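Maintaining the Small Cell at Barport: Notes on Fingers, Cloth and the Wrist Camera

Since taking over responsibility for the tabletop cell at Barport in July, I have kept a written record of what is done to it and in what order. Several readers who run similar cells have asked for the routine in full. It is given below, with the changes made over the summer and one mistake of my own which I would rather set down than leave out.

The cell is modest. It consists of a single arm, a two-finger gripper, a camera at the wrist and a table. The work is food assembly, chiefly sandwiches, and the arm is guided through each task by an operator before it attempts anything alone. The mechanical demands are light. Most of the attention goes on the gripper, the camera and the table covering, in that order.

The fingers

The gripper fingers are black, with ribbed faces, and the ribs do most of the holding. They also collect whatever is picked up. A rib that has filled in behaves like a smooth surface, and thin items begin to slide before there is anything to be seen from a normal standing distance. I therefore inspect the fingers under a hand lamp at the start of the day and again after lunch, and clean them with a soft nylon brush worked along the ribs, never across them. Warm water and a little washing-up liquid are sufficient. Solvents were tried at the Hirkside site before my time, and the pads there went hard and had to be replaced early.

The fingers are held by two screws each. These are tightened with a torque driver and marked with a line of paint across the head and the body, so that any movement shows at once. When a finger is changed, its partner is changed with it. A worn finger opposite a new one closes off centre, and a slice of bread is soft enough to show the difference along one edge.

After any change of fingers the gripper is opened and closed fully 12 times with nothing in it. The open width is then measured with callipers at the tips and entered in the log. If the figure differs from the previous entry by more than half a millimetre, the fingers are removed, the seats wiped and the procedure repeated.

The table covering

The table has a green covering, chosen for contrast with bread, cheese and the other items in use. It must lie as flat as can be managed. Soft folds are tolerable towards the sides, but a raised crease in the working area will catch a fingertip on a low approach, and the arm will report a contact which has nothing to do with the food. I smooth the covering outwards from the middle with both hands and check the front edge, which should run parallel to the edge of the table.

My predecessor secured the covering with spring clips. They held it well, but one stood proud enough to be struck by the gripper during a homing move, and the clips were withdrawn. We now tuck the surplus beneath the tabletop on three sides and renew the fixing whenever the covering is washed. It is slower, and I have had no cause to regret it. 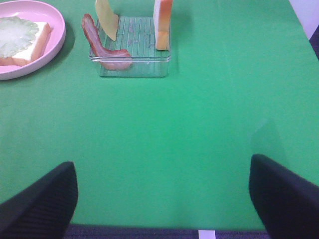
The positions of the plate and the container are agreed with the operator before each session and entered on a paper plan. I do not draw on the covering itself. Marks fade unevenly in the wash, and old ones are mistaken for current ones. The paper plan is kept at the operator's desk and is replaced when the layout changes.

Containers deserve more care than they generally receive. A clear one gives the camera very little edge to work with, and smears on the inside make matters worse. They are washed by hand and dried with a lint-free cloth. I reject any that rock when pressed at a corner, because a container that shifts under the gripper spoils the run and often the next one too, if it has not been put back where it was.

The wrist camera

The camera is small and sits close to the work. Its lens is cleaned with a blower first and a cloth second. The bracket is checked by hand for play, with the arm powered down and the isolator locked.

Once the lens is clean, I move the arm to its reference pose and compare the live view with a stored one. The fingertips are the most useful guide. They should appear in the same two places at the lower corners of the view whenever the gripper is fully open. If one has crept inwards, either the bracket has turned or a finger has been seated badly, and it is best to look at the finger first.

It was at this stage that I made the mistake mentioned earlier. In my second week I found the view slightly rotated and corrected it in software. The correction appeared sound. The bracket was in fact loose, and it continued to turn for the rest of the session, so that 24 recorded runs had to be set aside. Leonidas Theodorakopoulos, who had the same cell before me, was kind about it and lent me his own checklist, on which the words "hands before keyboard" were underlined. They now head mine.

Cable and supply

The cable to the wrist is supplied by Ardeleanu and runs along the outside of the arm in a flexible sleeve. It requires slack at the last joint, enough for a full turn each way. Too much and it droops into the view of the camera. I set the slack with the wrist at its furthest rotation and fasten the sleeve with hook-and-loop straps, which can be undone without a blade anywhere near the insulation.

The power supply stands on a shelf well clear of the table. Its fan filter is vacuumed each month. Flour and fine crumbs travel further than one would suppose, and the filter at Barport was nearly solid when I first removed it.

Records

Every intervention is entered in the Pidness log, which is our name for a hardbacked book kept at the site where the first cell was built and later carried here with it. An entry gives the time, the part, what was found, what was done and the initials of the person who did it. Routine cleaning is entered in the same way as a repair. I have been asked whether this is excessive for a machine of such a size. It takes two minutes, and in August it allowed us to trace a run of dropped cheese slices to a single pair of fingers that had been refitted left for right.

The next item of work is the replacement of the wrist bracket with one that has a locating pin, which should prevent the rotation described above. The drawing has been approved and the part is on order. I shall report the measurements before and after fitting, together with any change that proves necessary to the reference pose.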